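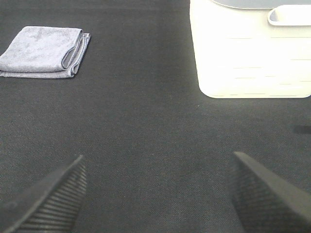
Photo: Enell Home Services

Towel folders and packers wanted, Vallejo

We are short two people for the linen room, need them soon. Part time, mornings, could turn into more hours after the first month if you like it and we like you.

The work: microfiber cloths and towels come out of the dryers, you fold them, stack them, put them in the bins by size. Bins go on the shelf by the back door for the drivers. Thats most of it. Some lint cleaning, some sweeping. You will be standing for most of the shift, on a rubber mat, and there is a stool if you need it.

Fold matters. Our customers (cleaning crews mostly, plus the Rerirden guesthouse) want the cloths in a compact rectangle, hems tucked in, so they grab one and go. We'll show you how. Takes a morning to learn, a week to get quick. A full shift is 900 cloths between the two of you, 300 of those before the first van.

What we need from you
- on time, 6:30 start
- ok with lifting a full bin, up to 30 pounds
- clean hands, no hand lotion on shift, it marks the cloths
- no strong perfume please, one of our accounts is a clinic

Experience in a laundry or hotel is nice but not neccessary. Students fine. Retired fine. If you folded for Ovach before they moved out of town, say so and you go to the top of the pile.

Pay is hourly, paid every second week. Paid 10 minute break mid shift, coffee is free. Parking behind the building, not on the street, they do ticket.

To apply: come by the front counter before noon and ask for an application, or leave a phone number and the mornings you can work. No resume needed. Closing January 7, 2020, sooner if both spots go. If you applied in December and didnt hear back, apply again, we lost a few forms in the move.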